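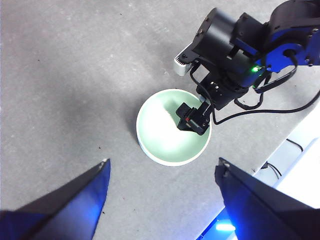

Bare concrete floor, with white bowl (pale green inside).

17/09/2008
Slab moisture, Skondside unit, continued from previous page

Probe readings first. Hole A (north wall) still over 85 percent RH. Hole B (mid bay) lower than A and falling slowly. Hole C (by the roller door) lowest of the set, but the sleeve cap was loose when I got to it, so that reading is struck out in the table and should not be used on the graph. Cap replaced, hole left to settle again. Erdal to read it next time he is there, before anyone opens the door.

Air temperature at probe height 21 C, steady through the morning. Slab surface colder than air at the north wall, no difference worth recording elsewhere. Heating was off overnight again. The timer had been set back by whoever last reset the breaker. I have put it on continuous and written the setting on the inside of the panel cover.

Slab is 100 mm nominal. Holes are drilled to the depth in the Jakab instruction sheet for a slab drying from the top face only. Güven asked whether that assumption holds. The drawing shows a membrane under the slab, but the drawing also shows a floor drain that does not exist, so I would not lean on it. If there is no membrane, or it was torn when the mesh went in, the holes are too shallow and we are reading optimistic numbers. Proposed check: one deeper hole next to A, same sleeve type, read both together. Needs the long masonry bit, currently at Basen.

Old test patch, clear sealer (Plikach, water based, two coats)
Laid in February on the same pour. Whitening at two corners, film otherwise sound. Cross-cut with a new blade: small flakes at the intersections in the white corners, clean cuts in the middle. Water drop sits up on the middle, goes flat and darkens the surface at the white corners. I read this as moisture coming up under the film and not as a bad batch, but the can was discarded and the batch number was never written down. Please write down batch numbers.

Old test patch, solvent sealer
No whitening. Slight amber tone, more obvious where it crosses a pale area of the slab. Cross-cut clean throughout. Laimutė objects to the smell and to the storage requirements, and I agree with the second. Slip resistance when wet is worse than bare slab by foot test. A foot test is not a measurement. Pendulum tester to be borrowed if this one stays on the list.

Surface prep trial
Strip 1, vacuum only. Strip 2, stiff brush and vacuum. Strip 3, light grind to take off laitance, then vacuum twice.
Drop test on each with tap water from the same pipette. On strip 1 the drop stayed on the surface well past the point where I stopped watching. Strip 2 marginally better, patchy. Strip 3 darkened almost at once, evenly. So the closed surface is part of the reason the slab is drying slowly, and grinding should help in both respects. It also opens up the fine aggregate, and the floor will look more speckled than it does now. Beril wants a sample area ground and sealed before she agrees to the whole bay. Reasonable. Mark it out by the bench, not in the doorway, where it will get wheel traffic.

Grinder note: the shroud does not seal on the side where the skirt is worn. Dust on the window ledges afterward. New skirt on order. No more grinding until it is fitted, including "just a small patch."

Sheet test
Taped plastic sheet down for a day at B. Light fogging on the underside, slab slightly darker on lifting. Tape left residue on two sides, removed with citrus cleaner, and I have drawn a box around that area on the plan so we do not put a sealer patch there. The sheet test agrees with the probe as far as it can agree with anything. I would drop it from the routine. It takes a visit to put down and another to pick up and gives a yes or no that depends on the room temperature.

Cracks
Hairline from the column base toward the door, unchanged against the pencil ticks. Second hairline parallel to it, not on the plan, now added. Widest point is well below the 3 mm in the filler data sheet, so the rigid filler is not the right material and nothing should be chased out for the time being. Ekrem thinks both are shrinkage and will stop moving once the slab is dry. Tell-tales glued across both, one each, zeroed today.

Calibration
Both Jakab probes left in the salt chamber overnight. Probe one within tolerance. Probe two reads high by a small constant amount, same sign as last time, correction entered at the head of the table. All readings at A were taken with probe one. B has been read with both at different times and the earlier figures there need correcting. I have done the last page but not the ones before it.

To do
Deeper hole at A (bit from Basen).
Correct the early B readings.
Skirt for grinder shroud, chase supplier.
Mark out sample area with Beril.
Ask whether the February pour had any curing compound sprayed on it. The delivery ticket lists one, the site diary does not mention it. If it was used, the drop test on strip 1 is measuring the compound and the comparison with strip 3 means something different.
Lid for the citrus cleaner.

Coating date stays open. The sealer supplier wants a figure below their limit at all holes on consecutive readings, and A is nowhere near. Güven to tell the tenant. Next readings by Erdal, probe one only, same order A, B, C, note the time and whether the heating is on.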